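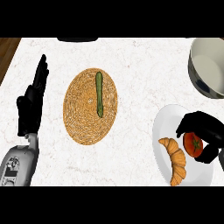
Can a robot be trusted to set out and clear food in a staff kitchen?

Posted by Fallura Facilities Office, 2025-02-04

Our office manages a shared kitchen used by 17 employees. We have been asked to report on whether a two-armed machine could take over routine counter work: placing food on plates, moving items from a placemat to a bowl, and wiping down afterward. The vendor has supplied simulated trials only. Members with operating experience are invited to advise on which of these duties are realistic at present, and what should be required before a purchase is considered.

Nallia Support Desk

We recommend that the duties be assessed separately. Picking up a firm item and setting it on a plate is within reach of several current systems, provided the counter is well lit and the items are spaced apart. Soft or fragile food is a different matter. A tomato must be held firmly enough not to drop and gently enough not to split, and a croissant sheds flakes under very little pressure. Thin items lying on a woven mat, such as a spear of asparagus, are also difficult, as the fingers may catch the weave.

Simulated results should be treated as preliminary. Our own unit completed 15 of 16 placements in simulation and performed noticeably worse on the actual counter during its first weeks in September. Please request trials in your kitchen, with your dishes, and ask how the hands are to be cleaned between tasks. Our supplier had no written procedure for this.

Wiping remains a staff duty at our site.

mabuza_ops

Not suitable yet. Buy a dishwasher.

Ninenow Workplace Services

The previous reply is too brief to be of use, although the budget point is fair. We set aside 2000 dollars for staff training alone and exceeded it. Clearing plates has gone acceptably. Bowls with high sides still require an employee to be present.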